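Teaching by Hand: A Conversation With the Gravora Student Team

The robotics club at Mamthorpe has been going for years, but its newest project started in July, when Magdolna Gál asked her students what they thought a robot should be able to do in a kitchen. Most of them said cooking. She told them to think about what happens before and after the cooking.

"Somebody has to wash the fruit and dry it," she says. "Somebody has to wipe things down and put the cloth away. That is most of the work in my kitchen, anyway."

The project is called Gravora. The students collect examples of small household jobs, done by people holding grippers, and then use those examples to train a robot arm. Gál teaches engineering and has run the club since it was a lunchtime group. The team lead this year is Jummai Bassey, a senior. Talha Mirani and Usman Orakzai do most of the hand-held work, and Hammad Khokhar looks after the software.

We spoke in the club's workroom over the course of an afternoon. Bassey did much of the talking while the others kept working.

"People come in and ask where the robot is," she says. "The part we spend our time on is this. You hold the grippers and do the job yourself, and the recording is what the robot learns from. If you do it badly, it learns to do it badly."

Cloth has been the subject for most of the spring. The students began with hard things such as blocks and cups, and Bassey says those went quickly. Fabric was different.

"A block is the same shape every time you pick it up," she says. "A cloth is never the same shape. You can grab it in the middle or by a corner, and the rest of it does whatever it wants."

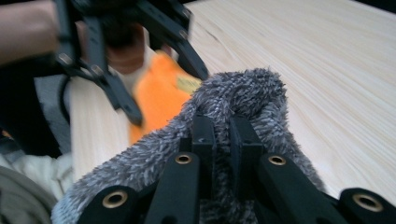 Cloth work with the hand-held grippers at Mamthorpe. The gray microfiber is in the jaws of the nearer one.

Mirani did not like the grippers at first. He had expected them to feel like tongs.

"With your fingers you know when you have one layer of cloth and when you have two," he says. "With these you have to look. I kept picking up two layers. I would practice at home with salad tongs, and that helped a little, but tongs bend and these don't bend the same way."

He says the shaggy kind of cloth is easier to hold and harder to place. Thin cloth is the other way around.

The team has recorded 330 attempts so far. Khokhar goes through every one and marks whether it can be used. At last count he had kept 149 of the cloth recordings and thrown out 76. The rest are waiting for him.

"The usual problem is speed," Khokhar says. "People get comfortable and they go fast. Then everything is a blur and I can't use it. I ask them to move like they are carrying soup."

Orakzai disagrees with him on this, and the two have argued about it since the fall. Orakzai thinks some fast attempts should stay in.

"Real people don't move like they are carrying soup," he says. "If all we give it is slow, it will be slow."

For now they follow Khokhar's rule, and Orakzai's fast attempts go in a separate folder. Gál says she has stayed out of the argument on purpose. She wants them to train the arm both ways and compare.

The newer job on the list is fruit. It takes both grippers together, one to keep the orange steady and one to work the cloth against it. Bassey picked oranges after the team had trouble with plums, which bruised. 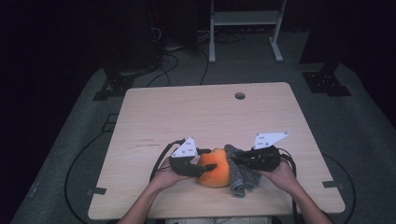 "An orange will roll if you push it from one side only," Bassey says. "So the two hands have to agree. You press from the left and you press from the right, and the cloth has to stay where it is while you do that. It took me a long time to stop dropping the cloth."

She has learned to set the steady hand first and leave it alone. Mirani does it the opposite way, cloth hand first, and his attempts are also kept. Khokhar says the software does not care which comes first as long as each person finishes the job.

The club will show the project at the Minhas student fair, where each team gets a table and a short talk. The judges want to see the arm do a job it has practiced and then one small change to that job. Bassey would like the change to be a different fruit. Gál would be happy with a different cloth.

Money comes from the school and from a small grant from Hulitz, a local machine shop that also lets the students use its drill press. Gál says the grant covers parts and not much else. The students bring in the fruit.

I asked Bassey what she would tell a school that wanted to try the same thing. She thought about it for a while.

"Start with one cloth," she says. "We had a whole bag of them the first week and we mixed them all together, and Hammad had to sort it out later. Write down which cloth it is. And have more than one person do the recording, because your wrists get tired."

The team meets after school and is open to students in any grade. New members start on blocks.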